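Hard floor in rental: what to do about grit, dull patches and things getting dropped on it?
Home and Garden > Floors and Walls
Posted by Catríona Ó Conaill

We moved into a rental in Plorkthorpe in November and the back room has a pale speckled floor. The property manager calls it terrazzo in the condition report but I have my doubts. It feels more like a sheet product to me. It's cold underfoot and there is no give in it when you kneel on it.

The room gets used for everything. The kids' toys live in there, my tools live in there because the shed leaks, and the back door opens straight onto gravel, so grit comes in every day no matter how often I tell people to take their shoes off.
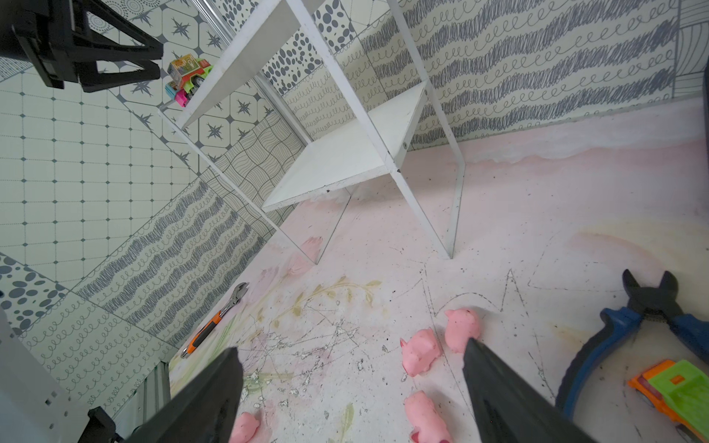 The back room, with the white metal shelf unit and the floor in its usual state.

What I've tried so far: sweeping every night, mopping twice a week with a supermarket floor cleaner, and once a white vinegar mix that my neighbour swears by. The colour is good and most marks come up. But there's a dull track from the back door to the hallway that doesn't shine up, and when the afternoon light comes in low you can see fine scratches all along it.

The things I would like to know are:

How do I work out what the floor is without cutting into it or pulling up an edge? I don't want to lose any bond over it.

Is the dull track wear, or is it a build-up from the cleaner? My neighbour says build-up. The man at Tully Flooring said wear, but he was also keen to sell me a polish called Stunico and I left without it.

And is there any point putting felt or rubber under the shelf legs? They are thin square metal legs and I worry about them marking the floor when we shift things around. We have a routine inspection coming up on a Thursday, and the last tenants were charged for floor damage according to the woman next door.

I'm on a budget so please don't say get a professional in. The one quote I had was $1,856 for strip, grind and reseal, and the landlord has already said no to paying for it.

12 people found this useful

mopbucket_dave

Put a mat down and stop worrying. It's a rental. Fair wear and tear is not your problem and they can't charge you for it. We had a worse floor than that for years and got the full bond back.

Don't use Stunico, it goes yellow.

Tiltow Tiler

I laid floors for 20 years and now mostly repair them, so I'll go through your points. Rules on bonds differ from state to state and I'll leave that part to someone else.

Working out what it is. Start in a doorway or inside a cupboard, where the edge of the floor is sometimes exposed. Real terrazzo is chips of stone in cement or resin, and the chips vary in size and have crisp outlines. Look at a patch with a torch and a magnifying glass. If the speckle repeats in the same arrangement every so often, it's a printed product, so vinyl sheet or a vinyl tile. If there are joins, run your fingernail over one. Vinyl has a slight softness and the nail will catch without any scrape. Porcelain tile is hard right through and will have grout lines. The other candidate is a flake floor, which is coloured flakes thrown into epoxy and sealed with a clear coat. You see it in garages a lot and in the odd closed-in verandah. It feels very slightly bumpy under bare feet, and the flakes overlap each other.

Kneeling on it tells you less than you'd think. Thin vinyl glued to a slab has no give either.

Stop using vinegar until you know. If it is real terrazzo with a cement base, or has any marble chip in it, acid will etch the surface and leave it dull. Once won't have ruined it. On vinyl or epoxy it does less harm, but a pH-neutral cleaner is safer on all of them and costs about the same.

Wear or build-up. Pick a spot in the dull track the size of your hand. Wash it with plain warm water and a clean microfibre cloth, changing the water several times, and let it dry fully. If it comes up brighter than the floor beside it, you have residue. Supermarket cleaners leave a film if you mix them strong, and the film holds grit and gets walked into the busiest path first. If there's no change, it is more likely wear. With gravel outside the door I would expect some of each. The fine scratches in low light are from grit and no cleaner will take them out.

If it is residue, do the whole floor with warm water and a small amount of neutral cleaner, then rinse with water only. Do it in sections. Don't flood it, particularly near joins and skirtings.

Grit. Sweeping with a stiff broom drags it across the surface. Use a vacuum with the hard floor head, or a soft broom if you don't have one, and do the track by the door every day even if you skip the rest. You want two mats, a coarse one outside and a softer one inside long enough for a couple of steps. Check the backing on the inside one — rubber-backed mats can stain vinyl a yellow-brown that never comes out. Get a woven one with a separate underlay marked as safe for vinyl.

Shelf legs. Yes, do it. Skip the rubber for the reason above. Felt is fine for chairs but it picks up grit and turns into sandpaper, so you have to check it. For a shelf that mostly stays put I use hard plastic cups that fit under the leg and spread the load. Lift the shelf when you shift it, don't slide it, and unload it first.

The tools will do more damage than the toys. A dropped hammer will dent vinyl and chip a tile. An offcut of carpet under wherever the tools end up is cheap.

For the quote, 'grind' only makes sense for terrazzo or concrete. If it does prove to be vinyl, that quote was for a job that can't be done on your floor.

Catríona Ó Conaill

Thank you both. I had a look in the cupboard and found an edge. It's a thin sheet with a grey backing, so vinyl. I did the warm water test on a patch near the door and it came up partly brighter, with the scratches still there.

Have moved the rubber mat outside. There was a faint mark under it already, so I'll take photos and tell the property manager before the inspection.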